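Flusholm Tea Service Forum
Board: Equipment and Table Practice
Topic: Stains on white tabletops and the question of trays

Posts in this topic: 7

Fredy Salazar
Member, Table Practice Section

I would like to submit a matter for the consideration of members before the July revision of the service guidelines. Section 2 of the present guidelines permits a kettle and cup to be set directly on a bare table "where the surface is sealed and readily cleaned." I have followed this wording in good faith. My experience with a matte white surface leads me to believe that the wording is too generous.

The table in question has a sealed matte finish, and I have used it for tasting sessions over two seasons. Ordinary tea drips come off a glossy surface with a damp cloth. On the matte surface they leave a brownish tint if left through the afternoon, and repeated scrubbing produces a polished patch that is more noticeable than the stain. I should therefore like to hear from members on three points: whether a tray should be required on matte white tables, what cleaning method is recommended, and whether the position of the cup relative to the spout ought to be addressed in the text.

dirkum_reader
Member

I thank Mr. Salazar for raising the question. I would not support a general requirement for trays. Many members hold sessions at tables where a tray of suitable size would leave no room for anything else, and the guidelines were written to be usable in small rooms. A folded cloth under the cup is sufficient in most cases.

With respect to cleaning, I recommend baking soda mixed with water to a soft paste, applied with a fingertip and left for a few minutes before it is lifted with a damp cloth. It should not be rubbed. The polished patch that Mr. Salazar describes is the usual result of a scouring pad, and once it has formed there is little to be done short of refinishing.

Jhonatan Cáceres
Section Editor

The editors have received several inquiries of this kind and will take the present topic into account. For the benefit of those who were not present for the earlier discussion, the existing text distinguishes between glossy, satin and matte surfaces only in the appendix, and most readers do not consult the appendix. It may be appropriate to move that distinction into Section 2.

I would ask Mr. Salazar to state the capacity of the kettle and the manner of pouring. A drip that falls from the spout after the pour is a different problem from an overfilled cup, and the two call for different advice.

Fredy Salazar
Member, Table Practice Section

In reply to the Section Editor: the kettle is the Drandier model with the fixed arched handle, which I fill to 700 ml. The cup is small and has no handle. I pour at a moderate height and return the kettle to the table directly, without wiping the spout.

The table, and the kettle where it appears:
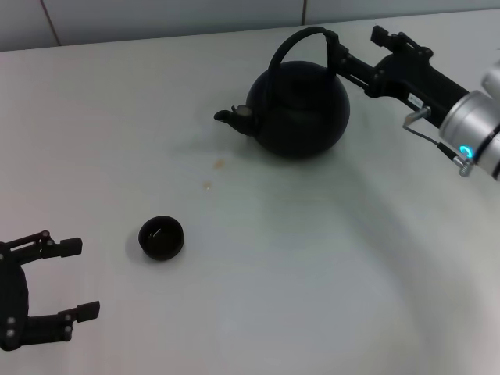
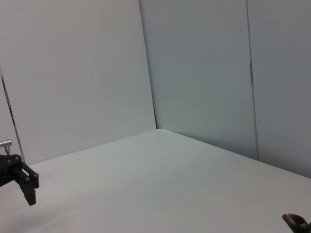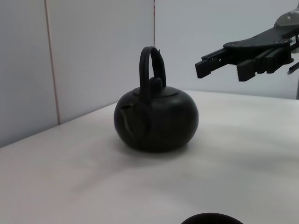
It is my practice to keep the cup close to the kettle so that the distance traveled in pouring is short. I had understood this to be the recommended arrangement. The drips nevertheless fall on the table between one and the other, which suggests to me that they leave the spout when the kettle is brought back upright. The quantity is very small. It is the repetition over many sessions that causes the difficulty.

I have tried the baking soda paste on an older mark and can report a modest improvement. I have not yet tried it on a fresh one.

wysocka_tearoom
Member

I must respectfully disagree with dirkum_reader on the subject of trays. We operate 37 seats at the Wysocka tearoom, and the white tables there were placed in service without trays at the request of the designer. By the end of the first year the tops had discolored to an extent that our customers remarked upon. The cost of replacing them came to $325 per table. A tray would have been a small expense by comparison, and staff would have spent less of each evening on cleaning.

I also wish to note that a folded cloth under the cup does nothing for a drip that falls beside the cup. In Mr. Salazar's case the cloth would need to extend as far as the kettle, at which point one has in effect a tray made of cloth, and a wet one.

As to matte black kettles in general, our staff find that drips running down the body are difficult to see until the kettle has been set down. We therefore ask that the base be wiped before the kettle is returned to the table. This has reduced the number of ring marks considerably.

dirkum_reader
Member

The circumstances of a commercial tearoom are not those of a private member. I accept that trays are advisable where tables are in use all day. The guidelines, however, are addressed chiefly to members serving two or three persons at home, and I maintain that a requirement would be excessive. A recommendation would have my support.

I accept the correction regarding the placement of the cloth. It should lie beneath the spout as well as the cup, and it should be changed when damp.

Jhonatan Cáceres
Section Editor

The positions of members have been noted. The following wording is proposed for Section 2 and remains open for comment:

"On matte white or other light unsealed or lightly sealed surfaces, the use of a tray large enough to hold both kettle and cup is recommended. Where a tray is not practical, an absorbent cloth should be placed so as to cover the area between the spout and the cup. The spout should be touched with a clean cloth after each pour. Drips should be lifted with a damp cloth promptly and should not be scrubbed."

The baking soda method will be placed in the appendix with a caution to test it first on the underside or an inconspicuous corner of the table. The editors have not examined its effect on all finishes and would be grateful for reports, particularly from members whose tables are painted or waxed.

Mr. Salazar is invited to submit the result of the paste on a fresh mark when he has had occasion to try it. Comments on the proposed wording may be posted in this topic until the revision is closed at the end of July.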